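Loan with an option to buy - who pays if the player gets hurt?

Posted in Football Transfers and Rules by Vicente Salinas

I follow Volletti and we just took a striker on loan from Ehlers until June. The local paper says the loan fee is 500 thousand and there is an option to buy at the end. He went down holding his knee on Sunday and may be out for months. Do we still have to pay his wages while he can't play? And can we send him back early? People at the ground were all telling me different things. 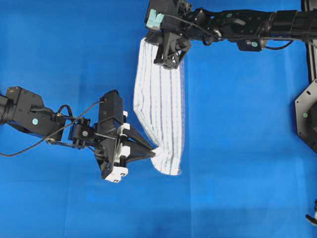
Striped towel held up over the blue table.

I looked on the club site and it only says he joined "on loan with an option". No mention of wages. The paper says the wages are split, but it doesn't say how.

Veronika Halász

It depends on the contract between the two clubs. There is no single rule that covers every loan. Usually the club that borrows the player keeps paying its share of the wages until the loan ends, injured or not. There may be insurance that pays back part of it, and some clubs put in a clause that cuts their share after a long layoff. We had this at Tidard with a left back who played nine games and then missed the rest of the season. Our club paid its part right through.

Sending him back early needs either a recall or break clause, or both clubs agreeing to it. Sometimes the parent club wants him home anyway so its own doctors can run the rehab - that doesn't always end the loan on paper.

An option is only an option. If Volletti don't use it by the deadline, he goes back to Ehlers and no transfer fee is due.
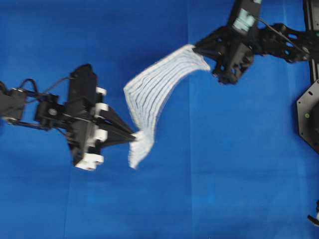 Zareso_656

They have to pay everything, that's how loans work. Should have bought a proper striker in the first place.

Veronika Halász

Not everything, if the wages are split like the paper says. Each club pays its own share. The thing to check is whether it's an option or an obligation. With an obligation the sale can go through after a set number of games or if the team stays up, and an injury might not stop it. 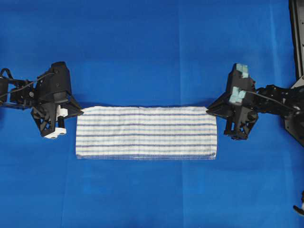

Vicente Salinas replied that the paper definitely wrote option, and that he would ask at the next supporters' meeting whether there is a break clause. He has marked the first reply as the most helpful.

Viewed 1,769 times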